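Teaching Hands

What a rolled white cloth can tell us about the way machines learn housework

Last updated: 05/07/2022

The first thing I was asked to do at Garna was to take off my watch. The second was to hold a black plastic gripper by its handle and squeeze it until the jaws closed. I did it badly. The jaws came together a finger's width to the left of where I was looking, and the cloth stayed where it was.

"Again," said Ilse, who was in charge of me for the morning. She did not say it in an unkind way. By then she had recorded 904 demonstrations for the same project, and I suppose she had heard every kind of sigh that a beginner can produce.

The project is called Puvora, and its aim is modest when you write it down. It wants a robot with two arms to handle soft things in a house. To reach this aim, people must first do the handling themselves, many times, while wearing nothing special and standing at a normal table. They hold a gripper in each hand, of the same shape as the ones the robot will have. A camera on the gripper records what the jaws are doing. Later, the recordings are given to a learning program, and the program tries to find in them what a person means by "pull" or "hold" or "let go".

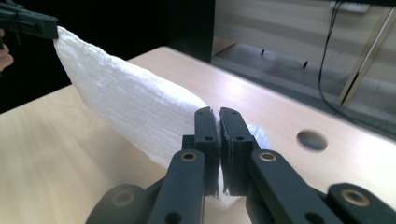

Photo: Garna / Puvora project

I had expected a joystick. Until a few years ago this was the usual way in the workshop, and in one corner there is still a remote station with two metal arms which the operator moves while a second pair, on the other side of the room, copies him. It works well, but it is slow. The engineers told me that a person who needs four seconds to pick up a cloth by hand may need half a minute through the remote station, and that he becomes tired in the shoulders and begins to make strange, careful movements. The robot then learns the strange movements too.

With the grippers in your own hands, you feel the weight of the thing. You feel also when it pulls back. A towel stretched between two jaws has a small resistance, and after some tries I noticed that I was answering it without thinking, lowering the left wrist a little, giving back some of the length. I asked whether the recording contains this. Only partly, they said. It contains where the jaws were and what the camera saw. The feeling in the wrist stays with me.
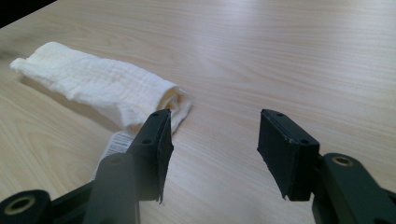
By Panagiotis Karras

I should explain why white cloth on a light table is considered a difficult lesson. A cup has one shape, and it keeps it. A cloth has a new shape each time somebody puts it down, and where it is white it gives the camera very little to look at besides its own creases. The light makes a bright spot on the table and the program has to understand that this is not more cloth. Even the care label matters. In the first months, I was told, the robot liked labels very much. They had sharp black printing on them, and it went to them again and again, as a child goes to the button of an elevator.

The cure was more demonstrations, and more different ones. Each person at Garna now has to record at least 100 before his or her work is put together with the others. The reason is that people have habits. Ilse approaches from the right. Borkowska, the senior engineer, opens the jaws very wide and waits a moment before closing them, and for some weeks the robot also waited, in exactly this manner, and a visitor asked if it was broken.

There is a disagreement here about what a good demonstration is. Borkowska wants them clean. If the operator hesitates, she prefers to delete the recording and begin again. Her colleague Clirmont would keep nearly everything. He says that a person who misses the cloth and then recovers is showing something useful, and that a robot which has only seen success does not know what to do on a bad day. Last September they divided the recordings into two groups, one cleaned and one not, and trained on each. I asked which group won. They gave me different answers, and then talked to each other for a while about friction.

After lunch I was allowed to work with a partner. In this exercise, each person holds one end. It sounds easier, but two people do not pull with the same idea. My partner was stronger than I was and more patient, and I kept closing my jaws too early, when the paper was not yet fully between the pads. 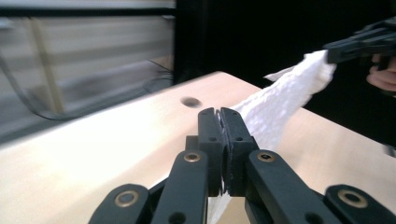 Paper towel, held between two grippers.

Paper is less forgiving than fabric. If you hold it lightly, it slides, and if you pull it like fabric, you have two pieces. Clirmont said that the set for paper will have 900 recordings when it is complete, and that he would like it to be larger, but the money is for 900.

I finished the day with 12 recordings to my name. Borkowska looked through them on her screen, quickly, with her chin on her hand. She kept five. Of the others she said that they were very human — I am still not certain how she meant it — and she moved them to the folder that belongs to Clirmont.

On the train I bought a sandwich wrapped in thin paper. I opened it slowly, holding one corner between two fingers of each hand, and I saw that I was lowering my left wrist.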